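Kellside workshop notebook, folding bench
February, entered by P. Cullinane
3 comments | 2 shares

Carried on with the soft-surface folding. The Flisitham method assumes a table, and a table is what people who write methods own. Most laundry in the world gets folded on a bed, so a bed it is, duvet left on.

Short sleeves first. Lay the shirt flat, sleeves out, and smooth from the middle toward the hems. The duvet gives under your hand, so every crease you push out goes for a short walk and comes back. The tan one settled quite well through the body and kept a long fold down one side, which I have decided to call character.

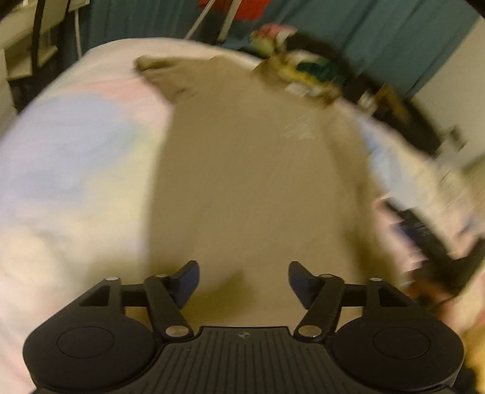
Conneely thinks the duvet is the whole trouble and that I should pull it tight at the corners before laying anything down, or else give up and iron. Noted. Ironing is outside the scope of this notebook and, I hope, my life.

Tried the corners anyway. Slightly better, annoyingly. Sleeve in, side in, then up from the hem in thirds. I had been doing halves, and the result slumped over whenever I sat down. Thirds stand up on a shelf for 2 days before leaning, longer if Wudinell stays out of the drawer.

Hoodies next, with less optimism. The beige one has a hood, cuffs, a drawstring and opinions. Fold the arms across the back before touching the hood, and get the cuffs out from under first or you'll fold a lump into the middle. The heap at the top of the bed is still to be sorted, mustard thing included.

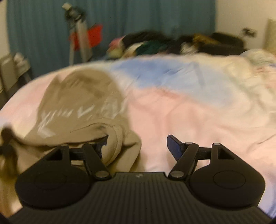 Still to do

Hood tucked in versus hood folded down, 4 tries each. Find out where the drawstring ends are supposed to go. Ask Conneely about corners again without appearing to ask.

Kellside workshop notes | Contact | Back to top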